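Home | Products | Recipes | Newsroom | Store Finder | Contact

Print this page | E-mail this page

Nuller Foods Brings Frozen Smoked Trout to Grocery Stores Across the Region

GRONVILLE – Nuller Foods today announced that its frozen smoked trout fillets, previously sold only to restaurants, will be available in 100 grocery stores beginning in August. The fillets are smoked at the company's plant in Gronville and sold in packs of two.

The trout is raised at Gruver Ponds, a spring-fed farm north of the town that has supplied Nuller Foods for 21 years. Each fillet is cured in salt and brown sugar, smoked over alder, and frozen at the plant the same day. The retail pack contains the same product that restaurant customers have received, with no change to the recipe.

"Our restaurant customers have asked for a long time when their own guests would be able to buy this fish," the company said in a statement. "We wanted to be certain that the home cook would receive the same fillet as the chef, and the new packing line allows us to do that."

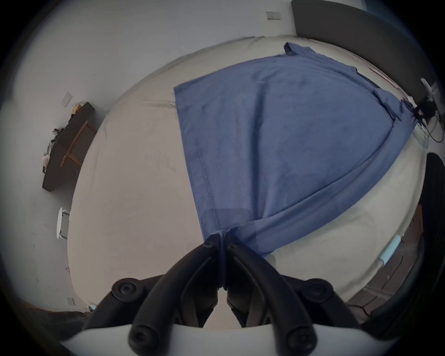 A blue T-shirt on a light gray fitted sheet.

The fillets should be thawed overnight in the refrigerator and may be served cold or gently warmed. Printed on the inside of each sleeve is a recipe for trout and potato salad with dill, mustard and sour cream. A second recipe, for trout chowder with corn, will appear on packs sold during the winter months.

Before the launch, the company held tastings at Karabulut Market, where 782 shoppers completed a comment card. The most frequent request was for less salt, and the curing time was shortened as a result. Shoppers also asked for the name of the farm to be shown on the front of the pack – it now appears directly under the product name.

Karabulut Market will carry the trout in its freezer section beside the shellfish. Other stores will be added to the Store Finder as deliveries are confirmed. Retailers wishing to stock the product may write to the Nuller Foods sales office in Gronville.

About Nuller Foods
Nuller Foods prepares smoked and frozen freshwater fish for restaurants and grocery stores. Its plant and offices are located in Gronville.

Comments (3)

troutlake_mom
Had this at the market tasting and loved it. Will it be in the stores out by the lake too?

R.D.
Glad to hear about the salt. The first batch was too much for me but the texture was perfect, not dry at all.

chowderhead
Please put the chowder recipe online before winter. I would like to make it with fresh corn.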